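Okay, I promised a longer thread on what the planning side of Plania has been up to since February, so put the kettle on, this one wanders a bit.

1/ For anybody new: Plania is our motion planner for two-armed mobile robots. I've been working on it long enough that I talk about it at dinner. Most of the early work happened with the arms bolted to a bench, and this spring we finally let it loose in simulated homes, where all the furniture lives.

2/ The first thing I learned is how many assumptions I'd baked in about which way is up. Our bench code took the camera's vertical and the world's vertical to be the same thing. That's fine on a bench! It is much less fine when the head camera can be rolled over at a steep angle and the planner is cheerfully subtracting gravity along the wrong axis.

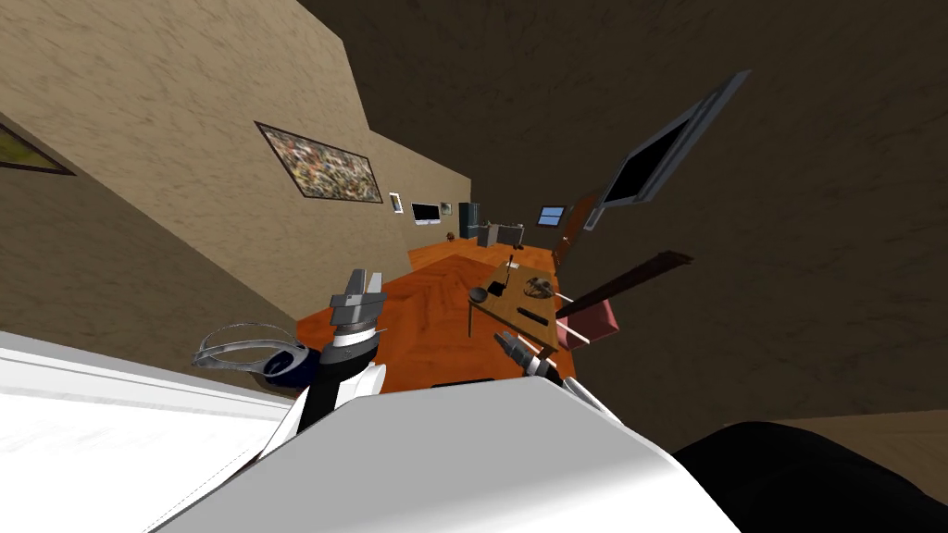

3/ So the very first job was dull and necessary: every grasp candidate now gets expressed in the base frame before anything else touches it. I went through the whole codebase looking for places where we'd quietly used camera coordinates. I found 13. I had expected two, maybe three, and I wrote most of them myself, so there was no one to grumble at but me.

4/ The rolled views turned out to be a lovely test set, by the way. If your table detector only works when the table is level in the image, it has learned something about photographs and very little about tables. Ours had learned a lot about photographs.

5/ We retrained it on views with the roll drawn at random, and I'm happy to say the tabletops came back. Chairs are still a little shaky. Long thin backrests get read as part of whatever is behind them, and I have an issue open for it with far too many comments, nearly all mine.

6/ Next up was the wrist view, which is a different animal. Up close you lose all your nice context. A big wooden surface fills half the view and the depth looks great, but you have no idea whether it's a tabletop or a side panel or the underside of something. The head camera knows. The wrist camera has to be told.

7/ Our old approach was to stitch both into one big voxel map and plan in that. It worked, and it was slow, and every time the arm moved a little faster than the map refreshed we got ghost furniture. I have spent whole afternoons chasing a ghost table leg. 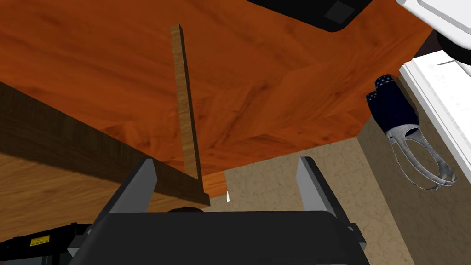 8/ What we do now is keep two maps. The coarse one comes from the head camera and covers the room. The fine one comes from the wrist and only covers the small volume between and just beyond the fingers. The planner uses the coarse map for the long reach and hands over to the fine one for the last bit of the approach.

9/ The handover was the hard part (it always is, isn't it?). If the two maps disagree about where a surface is, you can get a trajectory that's perfectly safe in each of them and runs straight through the gap in between. We now take the more pessimistic of the two near the boundary. It costs us a few grasps in tight corners and I can live with that.

10/ Somebody asked last time about thin things: slats, pegs, wire handles. They're still the worst. A peg can vanish from the fine map completely if it falls between depth samples. We keep a short memory of anything thin that was seen recently, and it has to be missed several times in a row before we let it go. Crude, I know, but it's held up well.

11/ Now for my favorite piece, which I've been itching to show. Okach is our little logging tool, and it saves the wrist view alongside the planner's state at each step, so you can scrub back and forth and see what the gripper was seeing when it made its choice. I wish I'd had this years ago.

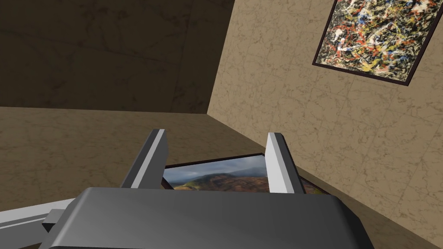

Wrist view with the fingers open, a framed landscape down low between them.

12/ Flat things near walls and floors get their own cost term now. The trouble is that a good grasp on a flat object often wants a finger exactly where the wall is. With the old weights the planner would sit there trying tiny variations until it ran out of time. The new term pushes it to look for an approach along the wall early on, and to give up sooner when there isn't one.

13/ Giving up sooner sounds like such a small thing. But a planner that says no quickly is so much nicer to build on than one that says maybe for ages! The task layer can go and try the other arm, or move the base, or just do something else on its list.

14/ A few numbers, for the people who scrolled straight here. The nightly run is 3120 planning queries across the simulated rooms. On the run of 6th June we had 237 failures, and I've been reading through them with Okach open in the other window. The largest pile by far is arm-to-arm: the left arm parked somewhere reasonable and the right one wanting to pass through it.

15/ Which brings me to the last part, on two arms and one body. I wrote this up properly on the project blog, and I'm pasting the start of it below for those of you who hate clicking on things (I'm one of you). 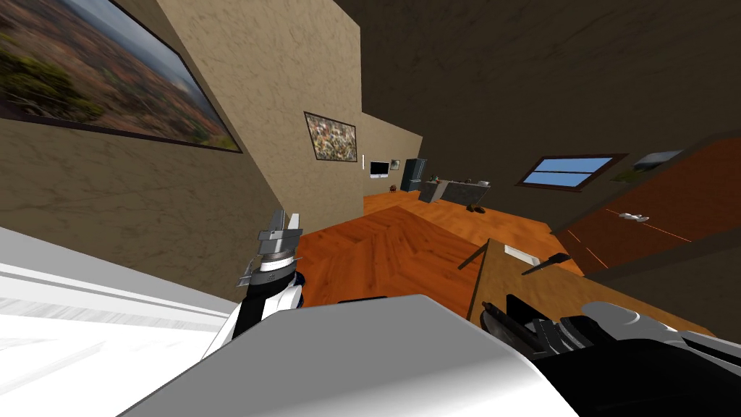

4 min read

16/ "When both arms are up in front of the body, the space they share is smaller than you'd think. Our first planner treated the idle arm as a fixed obstacle. That's simple and safe, and it throws away a lot of good solutions, when all the idle arm needed to do was drop its elbow a little."

17/ "The new version lets the idle arm move, at a price. We plan for the working arm first. If that fails, or if the path comes out silly and long, we plan again with the idle arm allowed to shift inside a small region around where it was parked. It takes up to twice as long in the bad cases, and in the easy ones you never notice it."

18/ The rest of the post goes into how we pick that small region, plus a long detour on elbows that I refused to cut.

19/ On the tooling side, Grelcombe (our scene loader) can now set the camera roll per episode from the config file. Please use that and delete whatever script you've been carrying around. If you wrote your script from my old gist, I'm sorry, and please delete it twice.

20/ Still on my list: the chair backrests, a proper answer for thin objects, and getting the fine map to keep up when the wrist turns quickly. If you've fought with that last one I'd truly love to hear what you tried, including the things that went nowhere. Replies are open and I'll be reading them with my tea.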